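黑衣服到底怎么叠才不会鼓起来

上周六下午两点多，我把衣柜里所有的黑衣服都搬到了床上。起因特别小，我要找一件薄的黑色打底，翻了半天翻出来三件都不是它，最后穿了一件灰的出门，一路上越想越气。回家鞋都没换利索，就开始往外掏。

先交代一下我的衣柜，不然后面说的都没头没尾。租的房子，自带一个两门的柜子，左边是挂杆，右边是四层隔板，隔板之间的高度特别尴尬，放一摞衣服嫌高，放两摞又塞不下。底下还有一个抽屉，轨道有点歪，拉到一半要往上抬一下才能继续拉。搬进来的时候我雄心勃勃，买了 Plascombe 的抽屉分隔板，七十块钱一套，七片，想着从此内衣袜子各回各家。结果现在分隔板里三格是袜子，一格是充电线，还有一格是旅行时带回来的小瓶洗发水，我也不知道为什么会在那里，反正每次看到都觉得“下次再说”。

黑衣服多这件事，我承认是我自己的问题。逛店的时候看到什么颜色都觉得好看，付钱的时候手里拿的永远是黑的。黑色百搭嘛，显瘦嘛，脏了也看不出来嘛（看得出来的，猫毛看得一清二楚，我没有猫，是我妈家的猫）。买回来往柜子里一放就完蛋了，一片黑，分不清哪件是厚卫衣，哪件是薄针织，哪件是已经起球、打算当睡衣但一直没当成睡衣的那件。光线一暗，更是全靠手摸。

所以这次我下决心，叠法要统一，位置要固定，最好闭着眼睛都能拿到。

我之前学的叠法是最普通的那种，平铺，两边袖子往中间折，再对折，再对折。薄T恤这么叠一点问题都没有，方方正正，摞起来像书一样，看着特别解压。可是厚衣服完全不吃这一套！料子一厚，折一次就弓起来一块，折两次中间就空了，手一松它自己慢慢往回弹，像在跟你赌气。你把它按下去，它从旁边鼓出来；你把旁边压住，它又从上面拱起来。带帽子的就更别提了，帽子往哪儿塞都是一个包。

后来在网上看到有人说厚衣服要卷，从下摆往上卷，卷到领口，用下摆的翻边把整个卷包住，说是行军包里都这么放。我试了，卷出来倒是挺结实，可是放在隔板上会滚，一抽其中一个，其他的全部跟着下来，我蹲在地上捡了两回就放弃了。而且卷过的厚料子会留一圈一圈的印子，穿出去胸前横着几道，像没睡醒。

再后来我就变成半叠半卷了。先把袖子收进去，竖着对折一次，把一头折平当“背”，另一头松松地卷进来。这样至少有一条边是直的，摆的时候直边朝外，看着就整齐了，里面乱一点就乱一点吧，反正柜门一关谁也看不见。 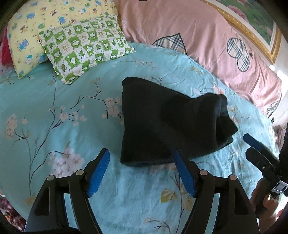 说到边，我觉得叠衣服最关键的就是先认准一条边。以前我总想四边都齐，叠到第三件就开始烦躁，拆了重来，重来还是歪，一个下午就没了。现在只管一条边，剩下的爱怎么样怎么样，速度快了一大截，心情也好很多。厚的那几件，我会在叠完以后用手掌从直边往外推一遍，把里面的空气赶一赶，它还是会鼓，但鼓得比较有分寸。

另外一个心得是一定要在床上叠，别在沙发上叠。沙发是软的，又有坡度，衣服一铺就往缝里跑，袖子还会掉进去。床面大，能把衣服整件摊开，站着弄腰也舒服一点。床单颜色浅的话就更好了，黑衣服放上去轮廓特别清楚，哪里没折进去一眼就看到，线头也看得见，顺手就剪了。我那天剪了一小撮线头，还顺手粘了一遍毛，粘毛滚筒撕掉好几张，是十九块钱一大卷的那种，便宜，就是撕的时候老是撕成斜的，撕到最后变成一个尖尖的三角形，有没有人知道怎么撕才能撕整齐？

叠完以后就是分堆。我试过按季节分，失败了，我们这边的春秋天短得可以忽略不计，今天短袖明天外套，按季节分等于每天都要翻两层。也试过按新旧分，更失败，旧的那一堆我根本不会去碰，等于直接判了死刑，又舍不得扔。这回我是按厚薄分的，最薄的放在最上面一层，越往下越厚，最厚的放在最底下，因为重，从上面往下拿容易砸到脸（真的砸到过，帽绳上那个金属头打在鼻梁上，眼泪都出来了）。

分好之后我发现最底下那层太满了，关门的时候门会被顶开一条缝。于是我又打开手机看收纳箱，这是我每次整理的固定环节，整理到一半开始购物。Flulov 有一款布面的箱子，前面带一个透明小窗，我看了很久，两百二十六块，加进购物车又删掉，删掉又加回去。一个箱子两百二十六，够我吃好几顿火锅了！可是它的前面板能往下翻，放在隔板上不用整个拖出来就能拿东西，这一点是真的戳中我。上一次买的箱子就是盖子朝上开的，塞进隔板以后盖子顶着上面那层，打不开，每次拿一件衣服都要把整个箱子抽出来，用了没几天就被我拿去装冬天的被罩了。

最后没买。我跟自己说，先把不穿的挑出来，如果挑完还是关不上门，再买。

挑衣服这件事我真的很不擅长。每一件拿起来都有一个故事，这件是面试穿的，那件是跟朋友去看海的时候买的，领口都松了，可是海是真的好看啊。我想了一个笨办法，把衣服穿上，站到镜子前面，如果第一反应是去扯一扯哪里，就放到一边。腋下紧的，扯；后背老往上跑的，扯；袖子长得盖住手的，也扯。这么一试，挑出来的比我想的多，装了满满一个 Nerklow 的大购物袋，就是那种很硬的、拎起来会沙沙响的袋子。现在这个袋子还在门口，我每天出门都要绕一下，这周一定拿去楼下的旧衣回收箱，写在这里算是立个字据。

那件厚的黑衣服我留下了，还是最占地方的一件，叠好了也像个小山包，可是冬天早上套上它去买豆浆，真的什么都不想换。给它单独留了最底层靠右的位置，旁边什么都不放，省得一抽它就带倒一片。

哦对了，我要找的那件薄打底，后来找到了。在洗衣机里。早就洗好了，忘了拿出来，又重新洗了一遍。

晚上本来还想顺便把裤子也叠了，看了一眼裤子那一堆，决定先点外卖。点的是楼下 Peng 那家的牛肉面，加了个蛋，吃完往床边一坐就再也不想动了。裤子的事情下次再写吧，牛仔裤到底该挂还是该叠，我妈和我的意见完全不一样，她说挂着会变长，我说叠着有折痕，吵了好几年。你们家的裤子是怎么放的，可以在下面告诉我，尤其是柜子跟我一样小的朋友，救救我！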